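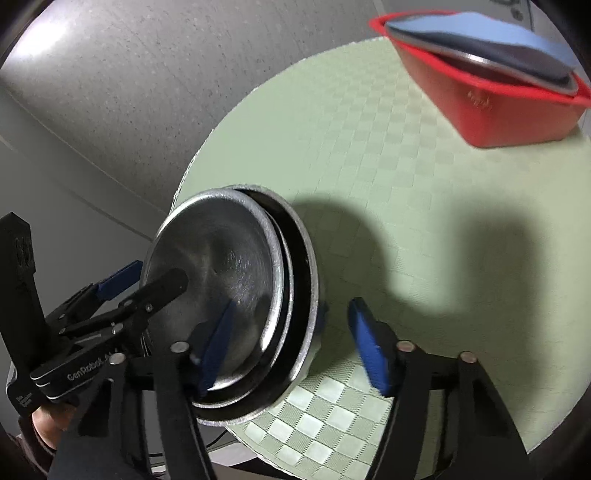 Nested steel dishes and a red plastic basin on a green cloth.

Steel dishes and basins: your questions

Print this page | E-mail this page

These are the things people ask us most often at the Nundon shop and by post. If your question isn't covered, write to Youssra El Idrissi at the address at the foot of the page.

Can I stack stainless steel dishes inside each other?
Yes. Let them dry fully first. Two damp dishes of nearly the same size will grip each other, and you may end up with a water mark where they touch.

Mine are stuck together. How do I get them apart?
Stand the outer one in hot water for a few minutes and put a little cold water in the inner one. Twist gently. Don't lever them with a knife, as it marks the rim.

Will fine scratches do any harm?
No. Steel that gets used and washed will pick up small bright scratches on the inside. They don't affect food. If you scrub, go round in the same direction as the brushing and they will show less.

What about white spots or a rainbow film?
Usually limescale or heat. Wipe with a cloth dipped in vinegar, rinse, and dry at once.

Can I wash steel in a plastic basin?
Yes, and it is kinder to the rims than a hard sink. Put the heavy pieces in first. Plastic basins will stand hot water from the tap, but please don't pour a boiling kettle straight into one.

My red basin has left colour on a cloth. Is that normal?
It shouldn't happen. Send us a note saying when you bought it. We had a few complaints in November, all from the Parkinell branch, and changed those basins free of charge.

Can I put wet dishes down on a woven tablecloth?
For a short time. A raised weave holds water in the low parts, so lift the dishes and hang the cloth up afterwards. Pale colours can yellow if they are put away damp.

What sizes do you keep?
Round steel dishes go up to 26 cm across. The Chraibi set is item 438 and comes nested. Lids are sold separately.

Do you deliver?
Within Flevham, on weekday mornings. Elsewhere by parcel post. Basins are sent stacked, so orders of one take a little longer.

Page last checked 2/2/25

Contact us | Copyright Nundon Housewares | Back to top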